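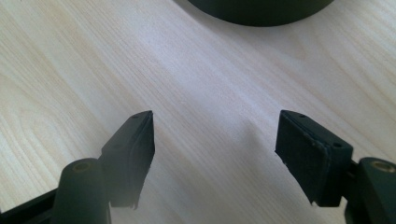
Règles de collecte et de contrôle des démonstrations de préhension – jeu de données Zatik

Fiche de données et notice de bonne pratique

1. Objet de la fiche

La présente fiche accompagne le jeu de données Zatik. Elle fixe les règles applicables à l'enregistrement, au contrôle et à la diffusion des démonstrations réalisées sur table au moyen d'une pince tenue à la main. Elle s'adresse aux opérateurs, aux personnes chargées de la relecture des séquences et aux équipes qui réutilisent les données pour l'apprentissage de politiques de manipulation.

Le jeu est constitué par le laboratoire Briline sur le site de Stallenau. Le dépôt et les outils de conversion sont maintenus par Medeiros, à qui toute demande relative aux fichiers doit être adressée par l'intermédiaire du registre des anomalies du dépôt.

Les termes « doit » et « ne doit pas » expriment une obligation. Le terme « devrait » exprime une recommandation dont il est possible de s'écarter, à condition que l'écart soit consigné dans le journal de session.

2. Contenu du jeu

Le jeu comprend 500 démonstrations réparties en 6 tâches :

- saisie d'un objet isolé et dépose dans une zone définie ;
- déplacement d'un récipient sans renversement ;
- mise en place et retrait d'un couvercle ;
- alignement de deux objets ;
- empilement ;
- approche sans saisie, avec arrêt devant l'objet.

Chaque démonstration est fournie avec la vidéo acquise depuis la pince, la trajectoire estimée, l'ouverture des doigts et une consigne rédigée en français. Les images sont enregistrées à 30 images par seconde. Les démonstrations interrompues sont conservées dans un répertoire distinct et ne sont pas comprises dans le total indiqué.

3. Matériel

3.1 Pince

La pince comporte deux doigts en plastique sombre, dont les faces internes sont garnies de patins noirs. Les bords des patins présentent une usure visible à leur partie inférieure. Les utilisateurs du jeu doivent tenir compte du fait que l'apparence des doigts n'est pas celle d'un matériel neuf.

Toute modification de la géométrie des doigts entraîne l'ouverture d'une nouvelle série. Des séquences acquises avec des doigts de forme différente ne doivent pas être réunies sous un même identifiant de série. Le remplacement des patins par des pièces de même forme n'impose pas de nouvelle série, mais il doit figurer au journal.

3.2 Plan de travail

Les séquences de la série de référence sont acquises sur un plateau en bois clair à veinage apparent. Le plateau ne doit être ni recouvert ni verni en cours de série. Les marques de positionnement adhésives sont interdites dans la zone de manipulation : elles constituent un indice visuel que le modèle peut apprendre à la place de la tâche.

3.3 Éclairage

L'éclairage doit être maintenu constant pendant une session. Les ombres portées par la pince sur le plateau sont admises et ne constituent pas un motif de rejet. Une surexposition qui efface le contour de l'objet à saisir constitue en revanche un défaut bloquant.

4. Préparation d'une session

4.1 L'opérateur doit, avant le premier enregistrement :

- fermer puis ouvrir complètement la pince et vérifier que la course est libre ;
- examiner les deux patins et consigner tout décollement, toute déchirure ou tout manque de matière ;
- contrôler le serrage des vis ;
- nettoyer l'optique et le plateau ;
- enregistrer une séquence d'étalonnage de l'ouverture, sans objet entre les doigts.

4.2 Un patin dont l'usure atteint la zone de contact avec l'objet doit être remplacé. Une usure limitée à la base est tolérée, sous réserve d'être consignée. L'opérateur ne doit pas procéder à une réparation par collage pendant une session ; il interrompt celle-ci et la reprend sous un nouveau numéro.

4.3 Les objets sont disposés selon le tirage fourni par l'outil de préparation. L'opérateur ne choisit pas lui-même la position de départ.

5. Conduite de la démonstration

5.1 La pince est présentée ouverte. Les deux extrémités des doigts doivent être visibles dès la première image et le rester pendant toute la séquence, hors occultation par l'objet saisi.

5.2 L'objet peut n'être que partiellement visible au début de l'approche. Il doit être entièrement visible avant la fermeture des doigts.

5.3 L'opérateur réalise un geste continu, à vitesse modérée. Les hésitations brèves sont conservées. Une reprise après échec de saisie est admise une seule fois par démonstration et doit être signalée par l'étiquette « reprise ».

5.4 La main libre ne doit pas entrer dans la zone de manipulation. Elle ne doit ni maintenir l'objet ni en corriger la position.

5.5 Aucun document nominatif, badge ou écran allumé ne doit se trouver dans le champ. La parole n'est pas enregistrée.

6. Contrôle et annotation

Chaque séquence est examinée par 2 relecteurs travaillant séparément. Le relecteur ne peut pas contrôler une séquence dont il est l'opérateur. En cas de désaccord, la séquence est retirée de la livraison en cours jusqu'à décision du responsable de série.

Les motifs de rejet sont les suivants :

- perte de la trajectoire ;
- extrémité d'un doigt hors champ ;
- objet non conforme au tirage ;
- intervention de la main libre ;
- écart entre la consigne écrite et le geste réalisé ;
- présence d'une donnée à caractère personnel.

La consigne décrit le résultat attendu et nomme l'objet par un terme courant. Lorsque la nature d'un objet ne peut être établie à l'image, l'annotateur emploie un terme général (« objet rond », « récipient ») et s'abstient de toute supposition sur son contenu ou son usage.

7. Usages prévus et usages exclus

Le jeu est destiné à la recherche en apprentissage par imitation et à l'évaluation de méthodes d'estimation de pose. Il ne doit pas servir à établir la sécurité d'un système robotisé appelé à travailler à proximité de personnes. Une politique entraînée sur ces données doit faire l'objet d'une analyse de risques propre à la machine, à son outil et à son environnement, avant tout essai physique.

Les premiers essais sur bras motorisé doivent être conduits à vitesse réduite, l'arrêt d'urgence étant à portée immédiate de la personne qui surveille l'essai.

8. Limites connues

La série de référence repose sur un seul type de plateau. Les performances obtenues sur des surfaces sombres, réfléchissantes ou textiles ne peuvent en être déduites. Les objets de couleur foncée sont favorisés par le contraste avec le bois clair. L'ouverture estimée est moins fiable lorsque les doigts sont presque fermés.

9. Versions et corrections

Une livraison publiée n'est jamais modifiée. Les corrections donnent lieu à une nouvelle livraison, accompagnée de la liste des séquences ajoutées, retirées ou réannotées. La prochaine révision de la présente fiche est prévue en août. Les signalements doivent mentionner l'identifiant de série, le numéro de session et le numéro de la séquence concernée.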